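The Teuber Home Shooting Return, After One Season of Driveway Basketball

My knees are 41 years old and my jump shot is about 15, meaning it stopped improving somewhere in tenth grade and has been living off its reputation ever since. So when the Teuber return went up over our garage this spring I had one modest hope, to stop chasing the ball down the hill. I got a lot more than that!

For anybody who hasn't used one, a shooting return is the net and chute contraption that hangs under and around the rim. You shoot, the ball drops (or clanks) into the net, and it rolls back out to you. College gyms have had the big motorized kind for ages. The Teuber is the small, unpowered cousin, made for a regular driveway hoop, and I am completely smitten with it.

Putting it together

It arrives in one long carton and the instructions are a folded sheet with drawings and hardly any words. I got it up in an evening with help from my neighbor Kevin Hayes, who played point guard in high school and has not stopped calling out plays since. The rim bracket is the fiddly part. There are four bolts, and if you tighten the first one all the way before the others are started, you will be taking it back out again. Ask me how I know. After that it's poles, net, chute, clips, done.

You do want a second person for hanging the net. I tried it alone from a ladder when I took it down for a storm in June and put it back up the next morning, and that was forty minutes of having a net on my head.

How it plays

The make return is wonderful. A clean swish comes down the chute and straight back to you on one long bounce, right into the shooting pocket if you're at the free throw line. I can get into a rhythm I haven't had since I was a kid -- catch, dip, shoot, catch, dip, shoot -- and the half hour before dinner just vanishes.

Misses are a bit more mixed. Short ones and side rims are nearly always caught. Long misses off the back iron from three-point range will sometimes sail over the top of the net, and then you are back to jogging down the hill like the old days. I'd say it's fine for what it is. A taller net would catch more wind, and this one already flaps plenty.

The chute swivels to seven positions and clicks into each one. I love the clicks. You can set it for the corner, take your shots, walk over and give it a shove toward the wing, and keep going. My daughter likes to stand at the chute and swivel it while I'm shooting so I never know where the ball's going, and I have to admit it's great conditioning.

What it did for my shooting

I kept a notebook, because I am that person. My routine is 200 shots an evening, half of them free throws and the rest from five spots around the arc. Without the return that took me so long I usually quit early. With it I finish, and a couple of times I've gone on to 400 because the light was good and my arm still felt loose.

My first week of free throws came out at 64 percent. I'm now comfortably in the seventies, and on one ridiculous evening I hit nineteen in a row before a mosquito got involved. Would I have improved with any old hoop and the same number of shots? Sure, probably. But I wouldn't have taken the same number of shots, and that's the whole case for the thing as far as I'm concerned.

Beverley Whitelaw, who coaches the middle school girls' team my daughter plays on, came by to try it and stayed past dark. Her one caution was about feet. The ball comes back so nicely to the same place that you can get lazy and shoot flat-footed from a standstill, and nobody in a real game hands it to you like that. She has her players start a step behind the line and walk into every catch. I've been doing it too, and it feels much more like basketball.

Against the Nallurov

The other one people ask about is the Nallurov, which Lachlan Cartwright from my over-40 league has on his hoop. It's a stiffer frame with a deeper net and it swallows long misses that the Teuber lets go. It's also heavier by a good bit, and his chute is fixed, so you have to loosen two knobs to point it anywhere new. If you only shoot threes, get that one. If you move around, or if kids will be using it, I'd take mine every time. 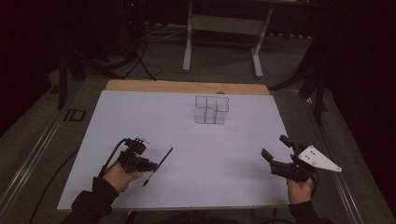 Wear and weather

Ours has been outside through a full season of sun and some truly rude thunderstorms. The net has faded a little and one clip has cracked, but the bag of spares had three extras in it, so I've got two in the bank. The poles show no rust that I can find. The chute does collect leaves, and a wet leaf under a rolling ball will send it off at a silly angle, so give it a wipe before you start.

Noise is worth a word if your neighbors are close. The ball rattles down the chute with a sort of hollow drumming, and at seven in the morning it carries. I stick to evenings now. (Sorry, Kevin.)

Small gripes

The storage strap is too short to go around the folded net unless you roll it very tight. The number stickers for the swivel positions peeled off in the first month, and I replaced them with dabs of paint. And it won't fit a breakaway rim without a separate adapter, so check what you've got before you order.

Would I buy it again?

In a heartbeat! I've shot more this year than in the ten before it, my daughter has a left-hand layup now, and on warm nights there are usually three or four people in the driveway who don't live here. Check your rim and borrow a friend for the net. And start that first bolt loose.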